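Review: Tretex Gosesis training flat, one cross country season
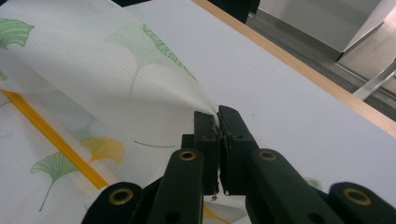 Donnie Dow wrote in after my preseason note to ask whether the Gosesis would hold up for a high school runner doing 40 or more miles a week, and whether it was worth buying one pair for practice and a second for meets. His daughter had gone through two pairs of another shoe by the league meet and he did not want to do that again.

I can answer the first part now. I started my pair in August and put 436 miles on them before I took them out of the rotation. Most of that was on the gravel loop at Innes and the grass hills behind the school, with one or two road runs a week when the trails were bad. The outsole still has usable tread under the forefoot. The outer heel is worn smooth on the left shoe, but I have worn down the left heel of every shoe I ever owned.

Fit. The Gosesis runs narrow through the midfoot and a little long. I wear a 10 and could have gone down a half size. Runners with a wide foot should try them on in a store first. The tongue is thin and slides to the outside after a few miles unless you lace it through the center loop. The laces are too long. I double knot them and tuck the ends.

Cushion. Firm when new, and it stayed firm for the first 50 miles or so. After that it settled in and felt good for tempo runs and longer intervals. I would not pick it for an easy ten miler on pavement. By 400 miles it was flat, and my calves let me know the next morning.

Grip. Good on dry dirt and short grass. On wet grass it is only fair, and on the muddy downhill at Sondirov Park I had to shorten my stride to stay upright. If your course has a real hill and it rains, wear spikes. The lugs do not hold much mud, so the shoe stays light.

Weight and speed. They feel quick for a trainer. I ran the alumni 5K at Sondirov in them and was 12 seconds off what I ran there in spikes last year. Two of the boys on our JV squad raced in theirs all season and were happy with them. One of our girls switched back to spikes after the second meet and moved up five places, but she was also getting over a cold at the first one.

Durability. The upper started to pull away from the sole at the left little toe at about 300 miles. A dab of shoe glue fixed it and it did not spread. No holes in the mesh. The insole came loose early and bunched up under my arch twice, so I glued that down too.

Price. I paid 135 dollars, which is on the high side for a shoe with no plate in it. The previous version was cheaper and had a better insole. Last year's colors are usually marked down by the middle of the season if you can wait.

As for the second part of Donnie's question, I would buy one pair for practice and put the rest of the money toward a basic pair of spikes. A runner at 40 miles a week should get from the first practice to the league meet on one pair of these. If she makes it to state she may want a fresh pair for the last few weeks.

Rating: 4 out of 5. I took off the point for the insole and the tongue.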